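Buy the small job first

Every year, when the September budget comes near, the same question returns in our company: do we buy equipment for the work we have, or for the work we hope to have? I think we should buy for the work we have. With robots this is harder than it sounds.

Last time we had two offers on the table. Foltavier proposed one large cell for packing whole orders. Tallance proposed 2 arms on a plain table, for putting jars and bottles into baskets. The large cell was faster on paper, and many of my colleagues at Floltwood liked it for this reason. I did not. Its plan gave 158 hours for installation and not one hour for changing from one product to another.

A price list shows the arm, the cables and the controller. It does not show the evenings when somebody adjusts a gripper for a new lid. In my own plan I now put 10 per cent of the purchase price aside for this kind of work, and I would like to put more.

I also ask every seller to show the job with ordinary goods — different lids, different sizes, a basket with dividers. If they only want to show me one square box, I thank them and go home.

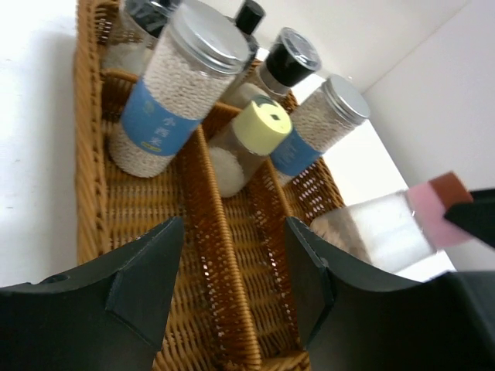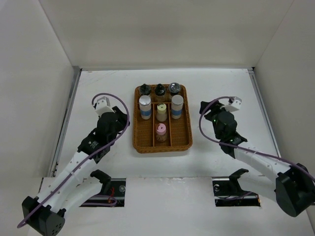 Chaiyaporn wrote to me after reading a draft, and disagrees. In his opinion a small table is easy to pay for and easy to forget, and a large cell at least forces the managers to plan properly. He would wait one more year and buy the bigger one.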